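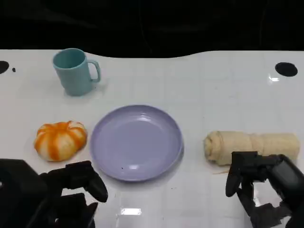 Concerts given in churches, parish halls and other borrowed rooms deserve more serious attention than they usually receive from those who plan and fund music. For the past three seasons the Darmont Recital Society has presented its programme in such rooms across Vidinstead, and it is the view of this writer that the practice should continue even when a purpose-built hall is available. The case rests mainly on what happens after the last piece. A listener who may put a mug down on a plain white table and stay to talk is more likely to come back than one who is shown to the car park by an usher. Hospitality of this modest kind has long been part of musical life, and it should be written into the plans for every season.

The proposal now before the Society would move all evening recitals to the Osagie Hall, which seats 755. Its supporters, among them Kristof Lambrechts, point to the better piano, the fixed lighting and the possibility of larger receipts. These are real advantages. The instrument at St Gilon's is sound in the middle and thin at the top, and no amount of goodwill will make it carry a late Brahms intermezzo as it should.

Nevertheless, our audiences have settled at 300 on a good evening and 230 on a poor one. In a church those numbers feel like a congregation. In the Osagie Hall they would leave more than half the seats unfilled, and performers notice. Elvia Escobedo, who played Schumann and Granados for us in January, remarked afterwards that she had changed her tempo in the slow movement on hearing how closely people were listening. A pianist seldom receives such a signal across twenty rows of vacant upholstery.

There is also the question of cost. The hire of the hall stands at £1575 for an evening, before tuning and insurance. To meet it, ticket prices would have to rise, and the free places now offered to school pupils would be the first item under review. Marama Lowther has argued that sponsorship could cover the difference. It may do so for one season. A society that depends on a single sponsor for its room will sooner or later be asked about its programmes as well.

A reasonable course would be to take the Osagie Hall for one recital each year, when the repertoire demands a full concert grand, and to keep the remainder where they are. The money saved should go towards the piano at St Gilon's — its upper register in particular — and towards the fees of younger players. Members who hold a view either way are asked to write to Bronwyn Kingi before the spring programme is settled.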